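Leone 125 Under-Cabinet Range Hood: Review After One Summer

Posted 9 October 2019

Our old range hood came with the house and did nothing except make noise. It had a fan that rattled on high, a bulb that burned out every few months, and a filter that had to be pried out with a butter knife. When we repainted the kitchen in June I finally replaced it with the Leone 125, the middle model in the Leone line. I paid full price at the Nurneck store in Grolldale and put it in myself.

Buying it

I looked at three hoods before choosing. The cheapest was a Modolley, which had only two speeds and a thin mesh filter. The most expensive was the larger Leone, which needed a wider duct than we have. The 125 fit the duct that was already in the wall, and that settled it. If you are replacing an older hood, measure the duct opening before you go to the store. The salesperson asked me for that number right away and I had to drive home and get it.

The box is big but one person can carry it. Inside were the hood, two filters, a damper, a bag of screws, a paper template and a booklet. The booklet covers both 125 and the larger model, and the drawings don't always say which one they are showing. I mixed up the damper on the first try for that reason and had to take it off again.

Installation

Taking the old hood down was the hardest part. The screws were coated with years of grease and two of them had to be drilled out. Hanging the new one went faster. You tape the template to the bottom of the cabinet, drill four pilot holes, start the screws, lift the hood onto them and slide it back. The keyhole slots are cut cleanly and the hood stayed put while I reached for the screwdriver. Even so, I would get a helper for the lifting.

The wiring compartment is too small. There is room for the wires and the connectors, but only if you fold everything flat before you put the cover on. I had the breaker off all afternoon because of this. If you aren't comfortable with house wiring, hire an electrician for this step.

The template is also printed on very thin paper. Mine tore at one corner while I was taping it up.
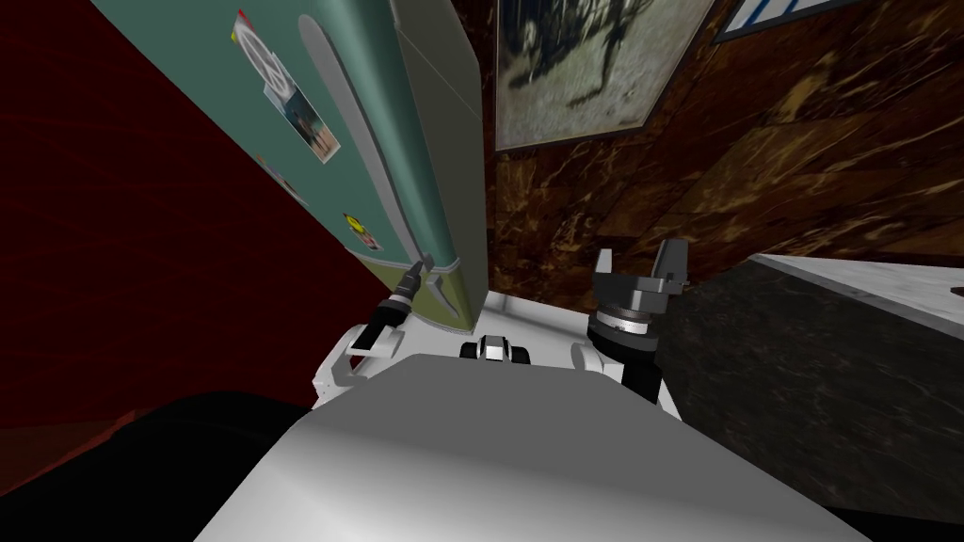 Noise

There are three speeds. On low, you can hold a normal conversation at the stove and hear the radio across the room. Medium is louder but not annoying. High is loud, and everyone in the house knows it is on. I use high only for searing meat and for frying fish.

The sound is steady on all three speeds, with no rattle so far. The old hood had a whistle on windy days from air coming back down the duct. The damper on the Leone stopped most of that. During one bad storm in August I could hear it tapping, and a strip of foam tape along the edge took care of it.

How well it clears the air

Low is enough for boiling pasta or simmering soup. Steam from the back burners goes straight up into the filters. The front burners are a different story. The hood is not very deep, and steam from a large pot on the front left burner rolls out past the edge unless the fan is on medium. I now put the big pots in back.

Bacon used to leave a smell in the living room until the next day. With the fan on medium, and turned on a few minutes before the pan goes on, the smell is gone by lunch. Fish still lingers a little. I don't think any hood this size would fix that completely.

Smoke is where I noticed the biggest change. We had stopped using the cast iron pan indoors because it set off the smoke alarm in the hall. We have used it most weekends since the hood went in and the alarm has gone off once, on a night when I forgot to turn the fan on.

Lights and controls

The two lights are bright and a bit white for my taste. They light the whole cooktop evenly, and I can now see whether onions are brown without leaning over them. There is no dim setting, and I would have paid a little more to get one.

The controls are push buttons along the front edge. They have a firm click and work with wet hands. The labels are small gray symbols that are hard to read at night. After a week I knew them by feel.

The fan has an off timer, which runs for 8 minutes after you press it. I use this after nearly every meal. You cannot change the length.

Cleaning

The filters drop out with one latch each and fit in the bottom rack of our dishwasher. I wash them every other week. They have turned slightly dull since June, which the booklet says will happen with dishwasher soap. It doesn't affect how they work.

The underside wipes down easily, apart from a seam behind the lights where grease collects. An old toothbrush gets it out. The front panel shows fingerprints, and I go over it with a damp cloth when I do the counters.

What I would change

A deeper body would help the front burners. I would also like a dimmer, larger symbols on the buttons, and a booklet written for this model alone. The wiring compartment needs another inch.

None of this would make me return it. The hood is quieter than the one it replaced, it moves much more air, and the filters are easy to keep clean. For an average kitchen with the stove against a wall I would buy it again. If you cook on a high-heat burner every night, or mostly on the front of the stove, look at the larger Leone and plan on changing the duct.

Rating: 4 out of 5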